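Tranwood Makers Forum > Workshop Setup > White tabletops, worth it?

gumleaf_36
Oct 19, 2025
Everyone at Tramonell keeps telling me to go white for the big bench. I'm not convinced. White looks great in the catalogue, then you put a pencil near it. Anyone living with one?

brastcombe_bev
We have one and I wouldn't go back. The colour bounces light around and you can find a dropped grub screw. Ours is matte, wipes down fine with metho. Photo from our place, no cleaning beforehand:

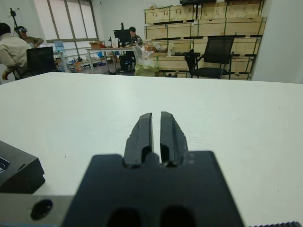
The white top at our place, smudges and all

gumleaf_36
Thanks, but those grey smudges are what I'm worried about. And the little dark specks. Are they in the surface or sitting on it?

brastcombe_bev
Bit of both, I reckon. You stop noticing.

offcut
"You stop noticing" is what people say about a leaking tap. I paid $536 for a white top and went back to bare ply by December. The rest of Bev's room is as cluttered as mine, so I doubt the bench colour is keeping anyone tidy either.

brastcombe_bev
Never said it would. I said you can find screws.

hamfisted
Has anyone priced these lately? Ham quoted me $1854 for a top that size with legs. For that money I'd want it to clean itself.

offcut
Does that include delivery? My quote didn't.

hamfisted
It does not.

gumleaf_36
Right, I'll get a sample offcut and rub some graphite and grease into it for 4 weeks before I spend anything. Still leaning grey.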